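Speaker notes: Sorting on a small surface
Talk for the Odside early years meeting, March 23, 2026
Slot is 17 minutes with questions after. Slides are plain, no sound needed.

Slide 1. Title
Say hello, say where I work. Mention that the handout is by the door and has the block list on it, so people don't need to write shapes down.
I have run the block tables at the Lodhi center for four years. Before that I was in a regular classroom with much bigger toys and much less floor.

Slide 2. What I mean by a small surface
A board, a tray, a place mat, the lid of a box. Anything with an edge a child can see without turning their head. The whole talk is about what changes when you put the blocks on something like that and leave the rest of the table alone.
Ask the room: who puts blocks straight on the rug? Wait for hands. Most will.

Slide 3. The old way at Lodhi
We used to tip out the full tub. There were 758 pieces in it when we did the inventory, mixed sets, a lot of them from the old Bernevel kits. Children spent the first part of the session digging. Some liked the digging and never got to the sorting. Clean-up was long and ended in arguments.
Don't spend more than a minute on this. People know what a tub looks like.

Slide 4. A few blocks on a board
Leave this one up while I talk through the next two points.
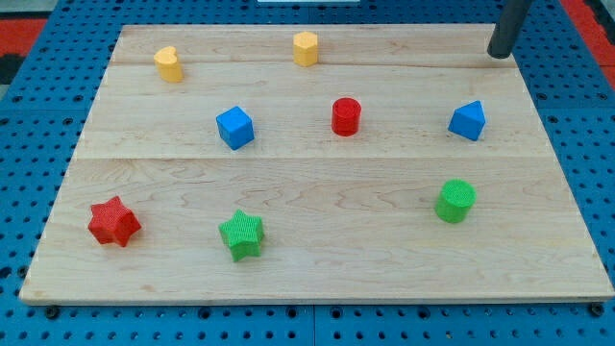 Viorica Lazarević
Play and Learning Lead, Lodhi Family Center

Eight blocks, three loose rows. Point out the spacing. Each block has bare wood around it, and a child can pick up the red cylinder in the center without knocking anything else over.
Then color and shape. The two yellow ones are at the far side. The cube and the little house shape in the middle row are the same strong blue, so a child who sorts by color will pair them and a child who sorts by shape will not. I want both answers to be possible on the same board. If every blue block is a cube, you can't tell which rule the child is using.
Someone will ask about the wood. Pale and plain is what I prefer. Yellow still shows up on it, and so do red and blue. Patterned mats are nice for other things but the blocks get lost.

Slide 5. Laying it out
Rows should be loose. When I lined everything up with a ruler, the children treated it as a display and asked if they were allowed to touch. A block turned a bit to one side looks more like something you can pick up.
Put the shapes with points and lobes where they can be seen from the child's seat. A heart standing up is harder to recognize than a heart lying flat, and that is a good thing to try in the second week. Go around and sit in the small chair before the children come in. I still find things I missed from standing height.

Slide 6. What to say, and when to be quiet
First prompt: "Which ones go together?" Then stop talking. Count to ten in your head if you have to.
Second prompt, only if needed: "Is there another way?"
I don't name the shapes up front. If a child says house, it's a house. Pentagonal prism can wait a few years.
Tell the Fleltum story here if time allows (the boy who sorted by which ones would roll). Skip it if we started late.

Slide 7. Changing the set
Swap 2 blocks at a time. Leave the others where the child knows them. We change on Mondays, and the swapped ones go in a bag with a tag so they come back into use.
Glossy and textured blocks can sit on the same board. Some children will sort by feel, especially if you let them close their eyes.

Slide 8. Putting away
The child carries the blocks back to the bag, then the board goes on the shelf. It takes roughly a minute. Board stays on the table if the next group is already waiting.

Slide 9. Questions
Likely ones: mixed ages at one table, what to do about throwing, where to get boards. For boards, any smooth offcut with sanded edges will do.
The next session is in April at the Lodhi center. Sign-up sheet is next to the handouts.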